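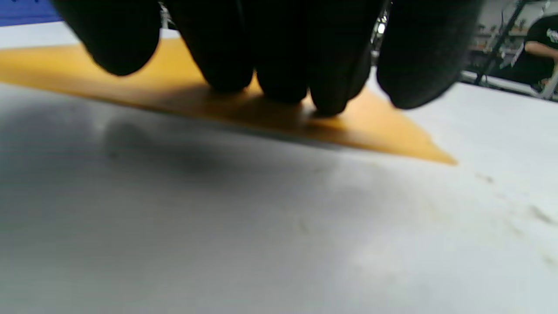
Should a small carmaker sell its cars through a dealer or directly to the buyer?

Through a dealer, in most cases, as long as the dealer has a workshop and people who have been trained on the car.

I know that is an old-fashioned position. For several years the talk among low-volume manufacturers has gone the other way. Build the car, put up a configurator, take the deposit online and deliver the car on a covered trailer. The dealer's margin stays with the factory and the customer gets to deal with the people who built the car. On paper it is hard to argue with.

I bought a Norau coupe that way. Norau built 200 of them and mine is number 20. The ordering was easy. I spoke twice to Benedikt Hauser, who ran sales, and he knew the car down to the part numbers. It arrived on the day they said it would, with a full tank and a folder of paperwork. I had no complaints for a year and a half.

Then a wheel speed sensor failed. On an ordinary car this is a dull afternoon at the shop. On the Norau, the part had to be ordered from the factory, and the control unit had to be reset with software that only the factory had. I was given a choice of shipping the car back or waiting for a traveling technician who had a list of other owners to see first. I waited. The car sat in my garage for six weeks, all through August and then some, over a part that fits in a shirt pocket.

When the technician came, he was excellent. He was done before lunch. But there was one of him, and he covered an area that would keep three people busy.

Compare that with Fuchs, which is about as small and every bit as odd. Fuchs sells through independent dealers, and the one nearest to me is run by Lorna Urquhart. Her place is 544 miles closer than the Norau factory's nearest service point. She sells two or three Fuchs cars in a good year, along with a lot of used sedans that pay the rent. One of her mechanics has done the factory course. She keeps the diagnostic computer and a shelf of the parts that tend to go. A friend of mine had a fuel pump fail on his Fuchs and was driving again in four days.

The usual objection is cost. A dealer takes a cut of every sale, and on a small run that cut can be the difference between profit and loss. Audrey-Anne Melnyk made this case well at an owners' meeting last spring. She looks after the books for a couple of small builders, and her view is that a dealer who sells two cars a year has not earned the margin on either of them. The factory found the customer, built the car and carried the risk.

I think she is right about the sale and wrong about the rest. The margin pays for the sale, but it also pays for the lift, the training and somebody picking up the phone. If the factory keeps the money, it has to provide those things itself, and most of the small ones don't. They spend it on the next model. I understand why. Nobody puts a parts shelf on a show stand.

There is a middle way, and I would like to see more of it. Rumlow sells directly but pays six independent shops a yearly fee to look after the cars. The shops don't sell anything. They get the software, the manuals and a parts stock that stays the property of the factory. Edeltraud Holzer, who has owned two Rumlows, tells me the shop near her is slow to return calls but good once the car is in the door. I would take that deal.

Treteo tried something similar and dropped it after the first year. I don't know the reasons and the company hasn't given any. Its owners are now back to shipping cars.

Resale matters here too, and it gets less attention than it should. A used car with no service point within a day's drive is a hard thing to sell to anyone but a collector. When I asked a broker for a figure on the Norau, his first question was about who had been servicing it. The mileage came second. He then offered less than I had expected, and I kept the car.

So my advice to anyone with a deposit ready is to put off the question of paint and wheels and ask who will fix the car, where they are, and how many other cars they look after. Ask for a name. If the answer is a central email address, ask again. I am still happy with mine on the days it runs, and it runs most days. The other rear sensor is the same age as the one that failed, and I have ordered a spare.

September 2025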